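Teaching a planner to hesitate: an interview with the Kovier software group

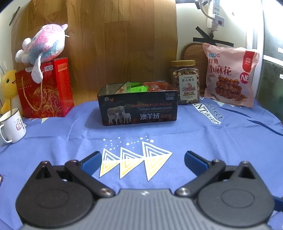
Background to the work

Kovier is the manipulation software group at the Gakodmont institute. Its members write the perception, planning and control code that runs on the institute's arms, and they maintain the tools by which recordings from hand-held grippers are turned into training material. The group's lead engineer spoke to the institute's newsletter on 12/14/24, shortly before the release of the second version of Paisan, the group's grasp planner. In keeping with newsletter practice, members of staff are identified by role only.

The conversation began with the choice of objects. The table used for household recordings has a patterned blue cloth, and its contents include an open tin of wrapped packets, a plastic jar of nuts, a large pink snack bag, a red gift box with a rope handle and two soft toys. The lead engineer said that each of these presents the software with a different kind of difficulty.

"A tin with straight sides is quite kind to us," the lead engineer said. "Our depth estimate is good, the edges are sharp, and the planner can propose a grasp with some confidence. A snack bag has crinkled edges and a shape that will change when it is touched. The estimate we make before contact is out of date as soon as the fingers close."

The first version of Paisan dealt with this by treating every object as rigid and asking the controller to correct the error afterwards. The present version attaches a measure of doubt to each part of the object's surface and carries that measure through to the motion plan. Where doubt is high, the arm approaches more slowly and the fingers remain open for longer.

"We had been discarding useful information," the lead engineer said. "The perception module knew perfectly well that it was unsure. It had no means of telling the planner."

Perception and printed surfaces

The cloth itself was discussed at some length. Its printed triangles, leaf-like streaks and lettering were at one time a steady source of false detections. The group's perception engineer, who joined the conversation at this point, explained that an early model would mark a strongly printed shape as an object with height.

"It would offer us a very tidy grasp on a flat piece of cloth," the perception engineer said. "We considered moving to a plain surface, and decided against it. People's homes have patterned cloths."

The correction was made in the segmentation stage, where a candidate must now be supported by more than one view before it is passed on. A test set of 262 recordings was put together for this purpose. The first complete run produced 19 false detections, most of them on folds in the fabric, and these have been kept as a permanent check against which each new build is measured.

Transparent containers remain a harder matter. With a jar, the perception engineer noted, the label and lid are usually found without trouble, while the clear wall between them may be missing from the depth map altogether. Paisan fills the gap by fitting a simple shape to the parts it can find.

Tooling

Much of the group's time is given to Orel, the internal tool that aligns video with the measured opening of the gripper and divides long recordings into single actions. The library held 991 approved recordings at the time of the interview — a modest number, in the lead engineer's view, but one in which every item has been checked by a person.

"I would sooner have a small library that I trust," the lead engineer said. "When a timestamp is wrong, the policy learns to close its fingers too early, and we may spend a week looking for the fault in the controller."

Orel rejects a recording if the two streams drift apart by more than 7 milliseconds. The limit was set after trials with fast closing movements and has been criticised within the group as too strict. It will be reviewed in January, together with the file format, which the lead engineer described as "older than it ought to be".

Asked what the second version of Paisan will not do, the lead engineer mentioned handles. A rope handle hanging in a loop is treated as part of the box to which it belongs, and the planner will therefore grasp the box by its sides. Work on a separate model for cords and straps has begun, although no date has been set for its release.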